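Speaker notes: visit to the Narno demonstration hall
Talk for the spring meeting of our logistics circle, March
Version 2, please speak slowly

Opening

Good afternoon and thank you for the invitation. Wait until the people in the back have found a chair.

I will talk today about one visit to Narno, at their hall in Visham. I am not an engineer. I plan the packing work in a warehouse, and I went there with the eyes of a person who packs. If you want to know about motors, I am the wrong speaker, but I can give you the address of the right people after the talk.

The visit was on 2024-12-07. It was their open day, so everybody could come, also families. We were 14 persons in our group. The bus from Blackburn Street was late and we missed the welcome speech, so I cannot report what was said in it.

The building

Short part, one minute only.

The hall is from 1948 and was first a repair shop for trams. They kept the big doors and the old floor. It is cold inside. Keep your coat, if you go in winter.

There were nine stations. A visitor gets a paper card and goes from one station to the next. At each one somebody shows the work and then there is time for questions. I visited six of the stations. At the others the line was too long, and I wanted to stay longer at the checkout table, which was the most near to our own work.

(If time is short, skip directly to the checkout table.)

What I saw on the way

Station with the boxes: one large arm puts boxes on a pallet. Many of you know this already from the trade fairs. It is fast and it is loud. The children liked it very much.

Station with the cloth: two arms try to fold a towel. The towel was folded, but not nicely. The lady at the station said openly that a soft thing is still much more difficult than a hard thing. I appreciated that she told us this and did not hide it.

Station from Fernimum: this is the partner company which makes the planning software. It was mostly screens. I did not understand everything and I will not pretend that I did.

Pause here. Drink water. Ask who in the room has already worked next to a robot arm. Let them raise the hand.

The checkout table

Now the main part.

The task is simple to explain. There are small goods from a grocery store. One article must be taken, shown to the scanner, and put away. Then comes the next article. A cashier does this all day and does not think about it.

For the machine it is a chain of small decisions. Where is the article? From which side do I take it? Where is the code, and is it turned to the scanner? How strong may I press? A juice carton is a good test for the last question. If you press too little it slips, and if you press too much you have juice on the table. The young man at the station told us that in the first weeks they cleaned a lot. 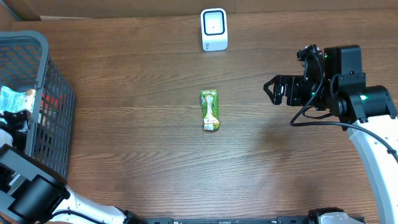

I asked him why they use two arms when one could do it. His answer was that the second arm helps when the code is on the wrong side. One arm gives the article to the other, and during this change it can be turned. In our packing line we do the same with our two hands, and I had never noticed it before. I tried it at home with a pack of rice.

I asked also about the speed. It is slower than a person, clearly slower. He said that speed is not their goal for this year. First they want that every article is read the first time, without a second try. I think this is the correct order, and I would like to discuss it with you, as some of our own managers want it the other way.

A visitor next to me asked if the cashiers will lose their work. The answer was polite but not very exact. I write it here so I do not forget to mention it, because somebody will surely ask me the same.

For our own warehouse

Say this part without reading, look at the people.

I would not buy such a table now. What I took home is the way they describe a task. They write down each step of the hand, also the steps that seem too small to write. We did this in March for our returns desk, with paper and pencil, and we found that every parcel was turned over two times without need. We changed the place of the label printer and it is better now.

Questions

Repeat each question in the microphone before answering. For prices, send people to Narno directly, I do not have any numbers. The sheet with the bus connection to Visham is on the table near the coffee.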